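Looking for people for our November handwriting study!! Please read all of it before you email, it saves us both time.

What it is: Enano is a small outfit making paper goods and we want to know how people really take notes. Lists, class notes, scribbles on the phone with the bank, whatever. You write by hand for 6 weeks in whatever notebook you like, then come talk to us.

Who we need
- 33 adults, 16 spots already gone
- write by hand most days (messy is fine, messy is great)
- lefties especially, we never get enough lefties
- no teachers this round sorry, had lots last time

What you do
- a page a day, any page. Shopping counts
- short form at the end of each week, five minutes tops
- one sit-down chat at the Prudance building, second floor, buzzer says Wijesinghe. Elevator is slow

Pay is a flat fee, half at the start and half after the chat. Parking not covered. Bus stop right outside tho.

We photocopy a few pages, you pick wich ones. Black out anything private first. Copies get shredded when the report is done and your notebook goes home with you.

To apply: email with "Orano pages" in the subject (thats the study name). Tell us which hand you write with, what you write on now, and if evenings or mornings are better. No resume please.
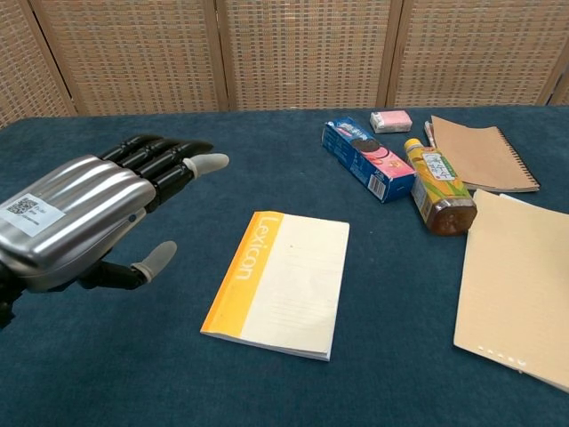
**Study coordinator, Enano**

Snacks at the chat, tell me about allergies when you book. If you did the spring round you can apply again but new people go first. Replies might take a few days, its just me on the inbox. Chats run til 6 at the latest. Bring the notebook even if you skipped days, skipped days are fine, just dont fill them in after.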